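What Is Marble?

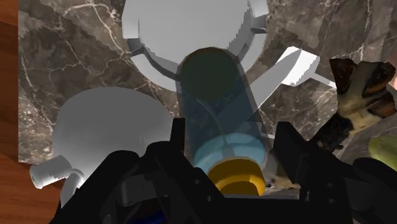 Marble with thin, light veins.

Marble starts out as limestone, a rock made mostly of old shells and bits of coral. Deep underground, heat and pressure squeeze the limestone for a very long time. Its tiny grains change into crystals that lock together – and now it is marble.

Pure marble is white. Clay, iron and other minerals add brown, gray, pink or green.

Marble can be scratched with a steel nail. Lemon juice leaves dull marks on it, so wipe up spills.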